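Ellau公布Flavia项目中期报告：家务和店面杂活，机器现在能接手哪些

Hunalari，2025年3月5日——家用与商用自动化公司Ellau今天公布Flavia项目的中期报告。报告想回答一个经常有人问我们的问题：机器现在能不能做家务，能不能做小店里的杂活？我们的回答比较谨慎。有一部分动作已经可以交给机器，有一部分在有人看着的时候可以交给机器，还有相当大的一部分，我们认为今天不应该交给机器。报告全文为中文和匈牙利文，从今天起可以向Ellau新闻办公室索取，不收费用。

Flavia项目由Ellau发起，店面设备商Fakhoury参加合作。Ellau负责机器、软件和厨房部分的试验，Fakhoury提供店面场地，也提供有多年工作经验的店员，他们给机器出题，并且评判机器做得好不好。中期报告一共收录厨房试验780次，店面试验1363次。每一次试验都有文字记录，失败的试验也写进去，没有挑选。

“我们收到很多邮件，写信的人希望明年就能买到一台会做早饭的机器，”Flavia项目负责人Zoltán Szabó说，“我很理解这个愿望，我自己也不喜欢早上洗锅。可是我的工作是告诉大家现在到了哪一步。如果我说得太好听，第一个失望的就是买机器的人。”

为什么做这个项目

过去几年，公众在网络上看到了许多机器做家务的短片。短片里面，机器叠衣服、倒水、收盘子，动作流畅。看过短片的人很自然会认为，这些事情已经解决了。我们的客户服务人员每个星期都要回答同样的问题：为什么你们不卖这样的机器？

短片和一个普通的早晨有很大的差别。拍短片的时候，东西放在哪里可以事先安排好，做坏了可以再拍一遍。普通的早晨没有这样的条件。家里的人把杯子放在不同的地方，面包有时候切得厚，有时候切得薄，抹布昨天晚上挂着，今天早上堆在角落里。机器每一天面对的都是一张新的桌子。

所以Flavia项目从开始就定下一条规则：试验以前，桌子由不参加编写程序的同事来摆。他们可以按照自己的习惯摆，事先不通知工程师。店面部分也使用同样的规则，货物和工具由当班的店员放，机器到了以后再看。

Szabó说：“第一个月大家都不太高兴。机器在我们自己摆的桌子上表现很好，换了同事来摆，就慢了很多，有时候停在那里不动。后来我们都承认，第二种桌子才值得研究。”

厨房部分：单个动作和整件事情

厨房试验分成两种。第一种是单个动作，例如拿起一个碗，把一片面包移到盘子上，把一块布推到旁边。第二种是一件完整的事情，例如准备一份简单的早餐，或者调一杯冷饮，然后把台面收拾干净。

在单个动作上，机器的表现令人满意。形状固定、不容易变形的东西，它多数时候可以稳定地拿起和放下。碗和空盘子属于这一类。带把手的东西稍微难一些，把手的方向每次都不一样，机器需要先看清楚，再决定从哪一边接近。

食物的情况完全不同。烤过的面包硬，没有烤过的面包软，同一个力气，前者没有事，后者就留下一个印子。煎蛋更加困难。蛋白的边很薄，蛋黄受到一点压力就可能破。人移动煎蛋的时候会用铲子托住，同时用眼睛和手感判断它会不会滑下去。机器也可以用铲子，但是蛋开始滑的时候，它的反应常常晚一点。

还有一类困难来自顺序。一个人做早餐，很少从头到尾只做一件事。他看到锅热了，就先放下手里的刀；他发现盘子还没有拿，就去拿盘子，回来以后记得刀在什么地方。报告里面把这种能力叫做“中间插进来的事”。目前的机器可以按照写好的顺序完成步骤，如果中间插进来一件别的事，它有时候会回到错误的步骤，例如再放一次已经放过的面包。
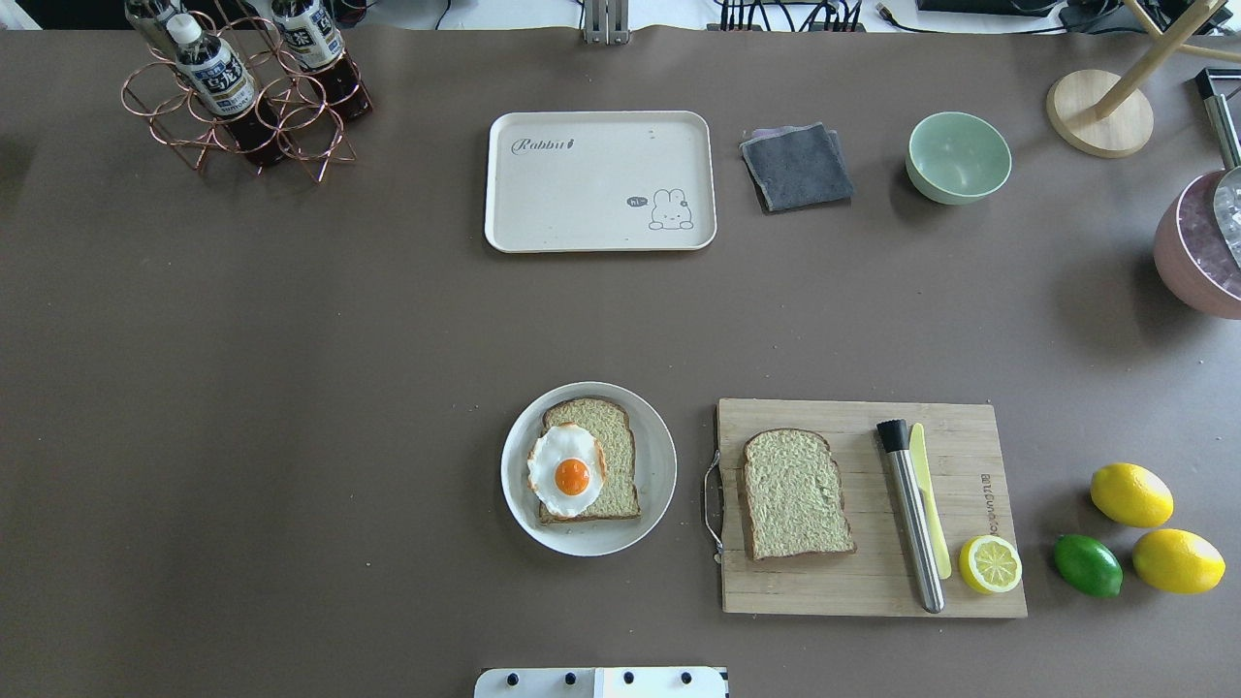
调一杯柠檬茶是厨房部分里面讨论最多的题目。这道题听起来简单，参加评判的人开始都认为它比做早餐容易。它对机器的要求其实很分散，每一种材料需要不同的处理办法。瓶装的深色茶靠着铜色的圆环架子，瓶口朝上，机器要先把瓶子从金属圈里面拿出来，同时不可以带倒旁边的瓶子；透明的冰块装在粉紫色的圆形容器里，容易反光，也容易滑；捣棒和浅黄色的黄油刀在砧板上靠在一起，刀有一部分压在捣棒下面，如果机器只想拿其中一件，另一件也可能跟着移动。半个柠檬切面朝上放在砧板的一角，人一看就知道应该先用这半个，旁边完整的柠檬可以留着。机器要做出同样的选择，就需要懂得一点厨房里的道理，只认得“柠檬”这个词是不够的。

报告用了一章的篇幅讨论“先用哪一个”的问题。已经切开的水果、已经打开的瓶子、已经用过的刀，在家庭里面都有自己的意义。它们告诉后来的人，这件事做到了什么地方。我们的机器认识物体的名字已经相当可靠，可是对于“做到了什么地方”，理解还很浅。有一段试验记录写着，机器绕过已经切开的水果，去拿完整的。从程序来看它没有错，任务里写的是“拿一个柠檬”。从做家务的人来看，这是浪费。

评判人员对这种错误的态度也不一致。有的人认为没有关系，柠檬总会用完的。有的人觉得很不舒服，她在评语里写：“如果我的孩子这样做，我会说他一句。”我们把两种意见都放进报告，没有取平均的看法。

布的问题

软的东西需要单独说明。抹布、毛巾和衣服没有固定的形状，放下以后和拿起来以前看上去可以像两件东西。在厨房试验里，我们要求机器做三件和布有关的事：把布移开，用布擦台面，用完以后把布叠好放回去。

移开基本没有问题。擦台面的结果要看脏的是什么。面包屑比较容易，机器按照一条一条平行的线来擦，速度慢，但是擦得比较完整，有的评判人员说比自己擦得认真。黏的东西就困难，例如干了的果汁。人会在那个地方多用一点力，来回擦几次，再用手指摸一摸。我们的机器缺少“摸一摸”这一步，它用相机看，看到颜色没有了就认为干净了，而糖干了以后常常看不见颜色。

叠布是最不稳定的一项。如果布一开始是平的，结果可以接受。如果布是揉过的，机器要先找到角，有的时候找到的是一个褶子，于是从褶子开始叠，越叠越乱。我们的工程师给它加了一个规则：连续两次叠得不好，就停下，请人来处理。这个规则不漂亮，但是减少了很多等待的时间。

店面部分：Fakhoury的店员出的题

店面试验在Fakhoury提供的场地进行，题目由店员决定。工程师原来准备了一份题目，店员看过以后换掉了大部分。他们说，工程师想的是仓库里的工作，而小店里让人累的是别的事情。

店员出的题目包括：把顾客拿起来又随手放下的商品送回原来的货架；把前面一排商品拉齐；检查冷柜的门有没有关好；收走饮料吧台上的空杯子；把新到的货和旧的货按照日期前后放好。

把商品拉齐，机器做得很好。这是整份报告里面评价最高的项目之一。这项工作重复、安静，顾客少的时候就可以做，做得慢一点也没有人着急。店员普遍希望尽早得到这个功能。一位店员写道，她每天关门以前要弯腰很多次，如果底下一层可以交给机器，她愿意容忍它的声音。

送回随手放下的商品，结果好坏都有。机器能够认出商品属于哪一个货架，通常也能够送到。困难在于它分不清楚哪些是放错了，哪些是顾客暂时放在那里，马上要回来拿。有一次机器把顾客放在收银台旁边的一包饼干送回了货架，顾客当时在找钱包。顾客笑了，店员向他道歉，又去把饼干拿了回来。这次试验在报告里记为失败。

收空杯子也有类似的问题。杯子空了不等于人喝完了要走，有的人还要续一杯，有的人只是不想让桌子看起来空。店员判断这件事靠的是看人：身体有没有转向门口，外套有没有穿上。我们目前不打算让机器通过观察顾客来做这种判断，原因有技术方面的，也有隐私方面的。报告的建议是，机器只收放到回收台上的杯子，桌子上的杯子继续由店员负责。

按照日期放货，机器读日期的能力没有问题，只要日期印得清楚。日期印在瓶底或者袋子折缝里的时候，机器需要把商品拿起来翻转，花的时间变长，软包装有时候会从夹爪里滑出去。Fakhoury已经表示，会和供货方讨论日期印刷的位置。

速度，以及人们愿意等多久

记者朋友常常问我们速度。中期报告没有给出“比人慢多少”这样的一个总数字，我们想解释一下原因。

不同的工作，慢的意义不同。夜里拉齐货架，慢不是大问题。早上做一份早餐，慢就是全部的问题，面包凉了，人也要出门了。如果把两种工作的时间放在一起计算，得到的数字对谁都没有用处。所以附录里面按照每一项题目分别写了时间，读者可以只看和自己有关的部分。

我们另外请评判人员写下，他们愿意为一件事等多久。他们的回答和事情本身的大小没有很强的关系，更多取决于他们在等的时候能不能做别的事。如果机器收拾桌子的时候人可以坐在旁边看报纸，多数人不介意它慢。如果机器占着水槽，人就很快失去耐心。“不要挡住水槽”这句话在评语里反复出现，我们已经把它写进下一代机器的设计要求。

安全和有人在场

所有试验进行的时候都有操作员在场，每次最多两人。操作员手里有停止按钮，按下以后机器立刻停止移动，夹爪保持原来的力，防止手里的东西掉下来。这个设计有过争论，因为在某些情况下，人希望它马上松手。现在的版本里，操作员可以再按一次，让夹爪慢慢打开。

厨房部分没有让机器使用锋利的刀，也没有让机器单独操作明火。切水果和煎蛋都由人完成，机器接手以后的步骤。有的读者可能会觉得，这样就避开了最关键的部分。我们同意这个意见有道理。可是在停止、松手和认人这几项功能没有达到我们自己的要求以前，我们不会为了报告好看而让机器拿刀。

“有人问我，机器不能切柠檬，怎么能说它会调柠檬茶，”Szabó说，“我回答，它不会调柠檬茶，它会帮忙调柠檬茶。这两句话在产品包装上只差几个字，在厨房里差得很远。”

小孩和宠物是报告没有涉及的范围。试验场地里没有小孩，也没有宠物。因此中期报告的任何一个结论，都不应该用到有小孩或者宠物走动的房间。我们请各位编辑在引用的时候保留这一点。

参加评判的人怎么说

评判人员一部分是Fakhoury的店员，一部分是Hunalari本地的居民，他们报名参加，得到一份报酬。我们没有要求他们懂得技术。每次试验以后，他们用自己的话写评语，工程师不在旁边。

评语里面有几种看法和我们预料的不同。我们以为人们最不满意的是打翻东西。打翻确实让人不满意，但是很多人写，更不喜欢的是“不知道它在想什么”。机器停下来，人不清楚它是在计算、在等待，还是坏了。后来工程师加了一个很简单的做法，机器停下的时候会用声音说出原因，例如“我看不清楚杯子的把手”。加上以后，同样长的等待，得到的评语温和了许多。有一位居民还伸手帮它把杯子转了一下，试验因此记为“有人帮助”，她在评语里说对不起，说是习惯。

另一种看法和家里的秩序有关。机器把东西放到“合理”的位置，人却希望放到“原来”的位置。一位居民的调料架按照她母亲的顺序来排，别人看不出规律。她不要求机器理解，只要求机器不要改。我们认为这是很好的要求。目前的机器可以记住一张台面原来的样子，再恢复成那样，条件是那张台面在开始的时候允许它看一遍。

也有评判人员对整个方向表示怀疑。有一位店员写得很直接：他的工作里面，机器做得好的部分正好是他可以休息脑子的部分，如果都交出去，剩下的全是难的。Fakhoury和Ellau都读了这段评语，报告里全文保留，两家公司还没有共同的答案。

现在能做什么：报告的分类

报告把所有题目分为几个等级，编辑可以参考下面的归纳，详细的条件请看正文。

可以交给机器，人不必一直看着：拉齐货架的前排；从固定的回收台收硬质空杯；移动空的碗和盘子；擦掉台面上干的碎屑。

可以交给机器，但是需要有人在附近：把商品送回货架；按照日期放货；从架子上取瓶装饮料；把烤过的面包移到盘子里；恢复一张台面原来的样子。

现在不建议交给机器：移动煎蛋一类容易破的食物；叠揉过的布；清理黏的污渍；任何需要刀和明火的步骤；任何需要判断一个人是否已经用完东西的步骤。

这个分类只代表Flavia项目使用的机器。别的公司的机器可能在某些题目上更好，我们没有测试，也不做比较。

Ellau不会在今年发售家用机型

中期报告完成以后，Ellau决定今年不发售家用机型。这个决定在公司内部讨论了很久，销售部门有不同的意见。已经登记兴趣的客户会收到一封信，信里说明原因，并且附上报告的摘要。没有人付过订金，所以不涉及退款。

店面方面，Ellau和Fakhoury计划推出一款只做货架整理的机器，先在Fakhoury自己的客户里面试用。它没有“店员”“助手”一类的名字，目前在合同里就叫货架整理机。它在营业时间以外工作，不和顾客在一起。试用的条件和价格由Fakhoury另外公布。

“朋友对我说，你们做了这么多，最后卖一台整理货架的机器，是不是有点可惜，”Szabó说，“我觉得不可惜。那是店员自己要的东西。”

下一步

Flavia项目会继续到年底。第二阶段的厨房试验把重点放在三个问题上：软的食物，揉过的布，还有前面提到的“中间插进来的事”。针对黏的污渍，工程师正在给夹爪的指尖加一种能够感觉阻力的部件，第一批样品已经装上，还没有可以公布的结果。

柠檬茶的题目会保留，而且会变得更接近真实的家庭。同事们可以在试验中间走过来，拿走一样东西，或者把一样东西放错。评判人员也可以改变主意，例如开始说要冰，后来说不要冰。我们预计机器的表现会先变差，请大家到时候不要惊讶。

第二份报告计划在10月公布。在那以前，Ellau欢迎别的研究单位使用我们的题目。题目说明、记录表格和评语的格式都可以索取，使用的时候请注明来源。如果有单位在同样的题目上得到更好的结果，我们希望能够知道，也愿意在第二份报告里面写出来。

给编辑的说明

中期报告里的评语都经过评判人员本人同意，姓名没有公开，请不要尝试联系他们。引用评语的时候请使用完整的句子。

Hunalari的试验厨房可以预约参观。参观的时候可以看机器工作，可以提问，也可以自己来摆桌子。厨房的空间不大，每次只能接待一个小组，请提前和新闻办公室商量时间。店面试验的场地因为还在营业，不安排参观。

关于Ellau

Ellau是一家家用与商用自动化公司，总部在Hunalari。公司开发用于厨房和小型店面的机器和软件，并且提供安装和维护服务。Flavia是公司目前最大的研究项目，由Zoltán Szabó负责。

关于Fakhoury

Fakhoury为小型零售店和饮品店提供货架、冷柜和吧台设备，也经营几家自己的门店，用来测试新的设备。公司从Flavia项目开始就参加合作。

新闻联系

Ellau新闻办公室，Hunalari。索取报告全文、摘要或者题目说明，请在来信里写明所属的媒体或者单位，以及需要的语言。采访Zoltán Szabó可以使用中文、英文或者匈牙利文，用中文的时候请稍微说慢一点。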